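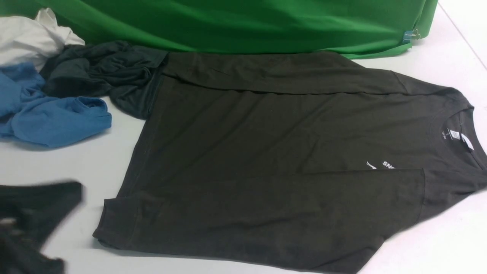 Garment Lifetimes in Student Households: Project Report

Submitted by Nazma Kumarasinghe and Gion Widmer, Jan 16, 2024

1. Introduction

This report presents the findings of a one-term project on how long students keep everyday clothing and what happens to it afterwards. The work was carried out in the halls of residence at Rodham and Bassey. The term "everyday clothing" covers T-shirts, long-sleeved tops, jumpers and trousers. Coats, shoes and sportswear were left out.

2. Method

A written questionnaire was given to 109 residents. Each was asked to list the garments they owned, the year in which each was bought and whether it had been bought new. In total, 973 garments were entered. Four residents also agreed to a longer interview about washing, mending and storage.

Entries without a year of purchase were kept in the general count but were not used when working out age. Gifts were treated as purchases made in the year they were received.

3. Results

Plain dark tops were the garments most often kept beyond three years. Respondents said that they faded evenly and could be worn for both work and study. Light-coloured tops were given up sooner, mainly on account of stains at the collar and cuffs.

Mending was uncommon. Most respondents owned a needle and thread, but few had used them during the past year. Residents at Bassey, where the laundry room has a drying area, reported less use of tumble dryers than those at Rodham.

4. Limits of the study

Purchase years were given from memory and could not be checked. The Zusoditz hall was to have been included, but its forms were returned after the closing date.

5. Further work

The authors propose a second survey covering up to 300 residents, with a separate section on second-hand clothing. The blank questionnaire and the coding sheet are held in the Grerkumora project folder and may be used by next year's group.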